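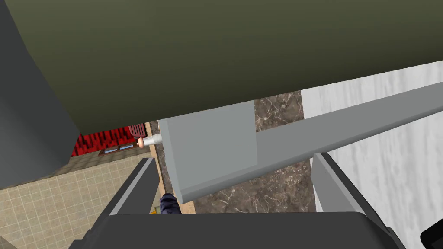
17/09/2022

I have been reading paint company blogs again, which I should know better than to do. The occasion was our hallway. It needs painting, it has needed painting since we moved in, and every time I get as far as choosing a color I end up reading three pages of nonsense about how the color will make me feel.

Green is the current favorite. According to Risent, whose leaflet came through my door in February and has been living under the fruit bowl ever since, a muted green will "lower the temperature of a busy household." I would like to meet the busy household. Mine has the same temperature it always had, and the bathroom has been a muted green for years. People still shout in there about who finished the toothpaste.

What bothers me is how sure they all are. Blue makes you calm. Yellow makes you cheerful, unless it's too yellow, in which case it makes babies cry. Red makes you hungry. Gray used to be elegant and is now depressing, and the change seems to have taken place in the same year the shops had sold everybody gray and needed to sell them something else.

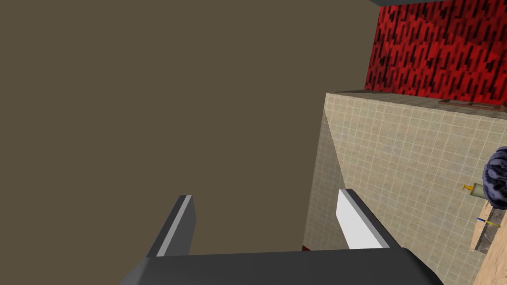

Olive, or khaki, or brown if you're in a bad mood.

I did try to find out where the claims come from. The Risent leaflet mentions "a survey of 1000 homeowners" and says 700 of them felt more relaxed after repainting a room in a natural shade. Fine. But they had just finished painting a room! I feel relaxed after painting a room too, and I'd feel it if the room were orange. There's no word on how the other 300 felt, or who asked them, or whether anyone was asked before the job as well as after it. Without that it's a number on a leaflet next to a picture of a fern.

The Tirberg site is worse in a way, as it drops the survey and goes straight to science words. Green, it says, "sits in the middle of the spectrum, so the eye doesn't have to work." My eye has never complained of overwork. If I looked at a purple wall for an hour I might get sick of it, but I'd call that not liking purple.

I'm not saying color does nothing. A dark room feels smaller to me than a light one, and I once rented a place with a shiny pink kitchen that I was glad to leave (the oven was also terrible, so who knows which of them did it). My complaint is with the step from "I like this" to "this has been shown to improve your sleep." One is taste and costs nothing. The other somehow adds a lot to the price of a can.

And then the names. Meltau, a color I looked at for longer than I want to admit, is sold as a "grounding heritage green." I put a sample of it next to the cheap olive from the hardware store and asked at dinner which was which. We got a split vote and a long argument about dinner. I grant you that's a small study. It's still got a comparison in it, so by my count it's ahead of the leaflet.

The samples are a racket of their own, by the way. A little pot covers a patch the size of a tea tray, and it looks one way in the morning and another way once the lights are on. I now have eight patches on the hallway wall. The guests think we have a damp problem.
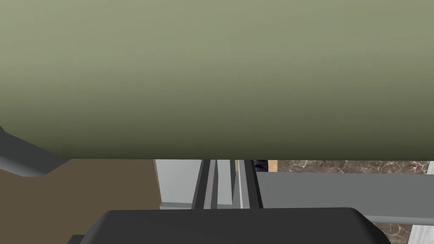
Same green, darker toward the bottom.

Light does far more than the name on the can, as far as I can tell. Ours comes from one small window and a bulb on the ceiling, and the patch by the floor never matches the patch at eye level even though they came out of the same pot. None of the blogs spend much time on this. I suppose you can't sell somebody a window in eight shades.

There's one more thing I keep running into, the "before and after" story. Somebody was stressed, painted the living room, and is now a new person. But they also cleared out the junk, washed the curtains, bought a lamp and took a week off work to do it. Give me the week off and leave the walls alone and I'll tell you how I feel.

So I'm going with the cheap olive, two coats, plain white on the trim. I picked it for the price and for the fact that it hides fingerprints, or so the man at the store told me. I asked him how he knew. He said everybody knows that.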